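Rurby Table Mat, Large, Brown

Product code: RB 323
Maker: Rurby
Colour: brown
Shape: rectangular
Length on the roll: 70 cm wide
Care: wipe clean
Guarantee: 5 years

The Rurby is a heavy table mat for kitchens, craft rooms and anywhere a table gets used hard. It lies flat from the first day and does not need taping down. The underside has a fine grip pattern that holds on painted, varnished and laminated tops. If your table has a waxed finish, leave it for a week after waxing before you put the mat down.

We have sold the Rurby from our Dotville shop since it replaced the older Evel mat. The Evel was thinner and tended to curl at the corners in cold rooms. Customers who still have one can use it under the Rurby as a liner.

Choosing a size

Measure the flat part of the table only and leave out any rounded edge. Most people like a narrow border of table showing, as it makes the mat easier to lift for cleaning. A large mat will take a dish rack and still leave room to work in front of it.

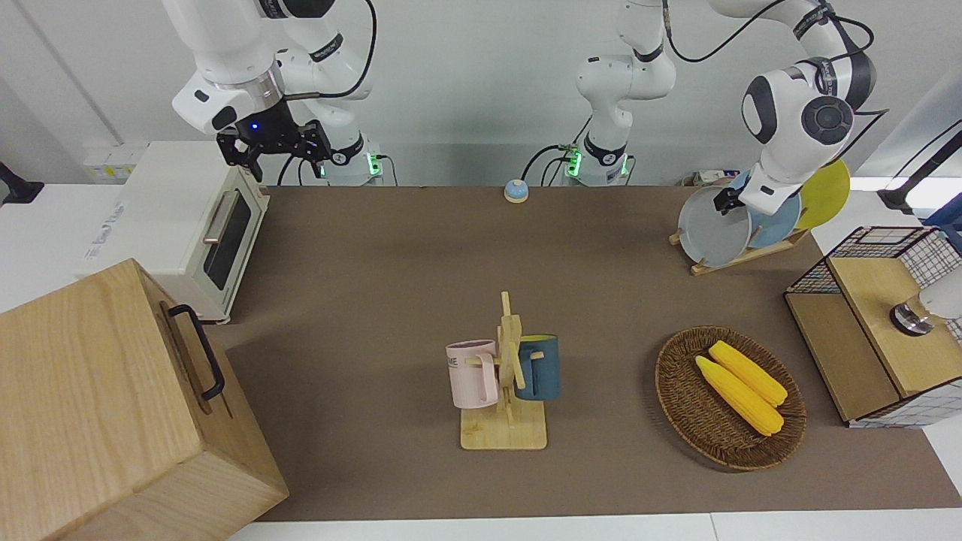 Cutting to fit

The mat can be trimmed with a sharp knife and a metal rule. Cut from the back, in two or three light passes. We can also cut it for you in the shop. Ask for Amedeo Greco at the cutting bench and bring your measurements in centimetres. Cut mats cannot be returned unless faulty.

Cleaning

Use warm water and a little washing-up liquid. Tea and beetroot should be wiped up the same day. Do not use bleach or put the mat in a washing machine. Pans straight from the hob need a trivet.

Price and delivery

£68 including VAT. The mat is sent rolled in a cardboard tube. Unroll it when it arrives and leave it face down overnight. Weidemann trivets and edge clips are listed separately under Table Accessories.

Trade orders: Akosua Sarpong, Dotville shop
Page updated 4 April 2024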